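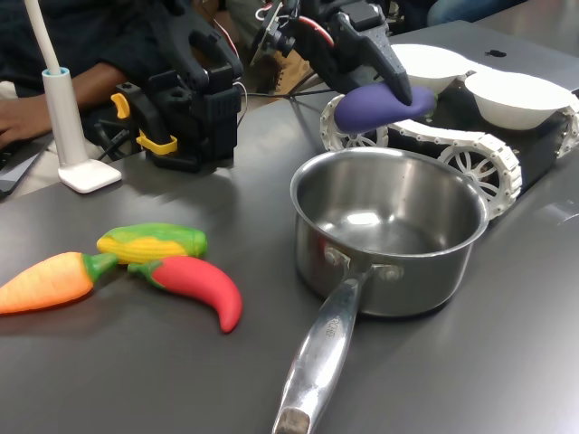

June 2022 - play kitchen bench notes

Big sorting day for the pretend food! I have been looking forward to this since the Briterville loan box came back, and it was every bit as fiddly and pleasing as I'd hoped. Writing it up while it is fresh, as the last entry on the cooking set is from December and I could barely read my own hand.

Starting point: 82 pieces in the veg and fruit tub, going by the list taped inside the lid. Actual count after tipping everything out and going through it twice: 82. I did not expect that. The bread tub is another matter, see further down.

Vegetables first. The aubergine is still my favourite thing in the whole collection. It has that lovely glossy violet skin and the little green stem, and it is fat and round enough that small children go for it before anything else. I'd like to keep it in the core set whatever else we swap out. The carrot with its leafy top, the corn cob in its green husk and the red chilli make a very good trio to go with it: four different colours, four different outlines, so you can ask for any of them by colour or by shape and there is no muddle. I tried swapping the chilli for the tomato and it was a worse set straight away. Tomato and apple get mixed up at a distance. The chilli has that bend in it and can't be taken for anything else.

So core cooking set is now: aubergine, carrot, corn, chilli, one saucepan, two white bowls. Written on the card.

On the saucepan. We have been going back and forth about toy pans versus real ones for ages and I am now firmly on the side of real. The stainless steel one with the long riveted handle has a proper weight to it, and the noise when something lands in it is wonderful. The toy pans from Dirby are fine to look at but they slide about and tip if you so much as put a carrot in over the side. The steel one stays where it is put, with one caution: the long handle sticks out past the edge of a small table and gets caught by sleeves. Handle to be turned inwards when setting up. I've put this on the card too.

The end of the handle is worn and darker than the rest. Went over it with a fingertip and a bit of kitchen roll, no rough edge, leaving it alone. Could wrap it but then the wrap gets grubby, and I'd be doing it again in a month.

Fit test, veg into pan. I did this properly this time with all four, in every order I could think of. Chilli and carrot give no trouble, though the carrot wants to lean on the rim with its leaves hanging out if you drop it in top first. Corn lies flat if it goes in before the aubergine. Aubergine first and everything else ends up perched on it. I don't think we should tell anyone the order! Working out that the big round one hogs the space is half the fun of it, and I spent far longer on this than I needed to.

Bowls. The shallow white ones are good for serving up and bad for stirring. Anything round rolls up the side and out. Happy to keep them as plates, more or less, and use the pan for all the mixing. Would be worth trying one deeper bowl next to them to see which gets picked. Lundeo do a plain one in the same white, 2 to a pack. Added to the order sheet with a question mark.

Washing. Everything went through warm soapy water, small brush for the leafy bits. Carrot tops and corn husks hold the dirt right down where the green meets the rest, and I got a surprising amount out. Dried on the rack on a towel. Do NOT stand the carrots upright to dry, the water runs down into the join and sits there. Leaves down, or flat. The Myung pieces (mostly fruit) have a seam round the middle that lets water in if you leave them to soak, so those get a wipe and no bath. I squeezed some water out of two of the pears and have set them aside on the sill to see if they dry out by the end of the week.

Bread tub: list says 31, found 28. Missing one bagel, one slice of toast, one thing described only as "long roll". Checked the blue crate and under the rack. Will ask Briterville to look in their cupboards.

Weights, as I had the scales out anyway. The full veg and fruit tub with lid comes to 1430 g, which is nothing, one hand will do it. The core set veg on their own are 248 g. Pan not weighed, the scale platform is too small and it kept rocking on the handle side. Try again with the flat board underneath.

Storage. Core set now goes together in the shallow tray, veg in the pan, bowls stacked beside it, card on top. The old way (everything by material) made sense on the shelf and no sense at all when you came to set up, as you had to open three tubs to make one pretend soup. The new tray took me under a minute to lay out from cold. Very pleased with it.

To do
- scales again, with board
- check pears on the sill
- message Briterville about the bagel and co.
- decide on the deeper bowl
- new label for the bread tub, the old one says "cakes"
- find out if the aubergine can still be bought singly, I'd love a spare

Also want to try the whole core set on the low round table next time, as I've only had it on the long one so far and I suspect the handle will be more of a nuisance there.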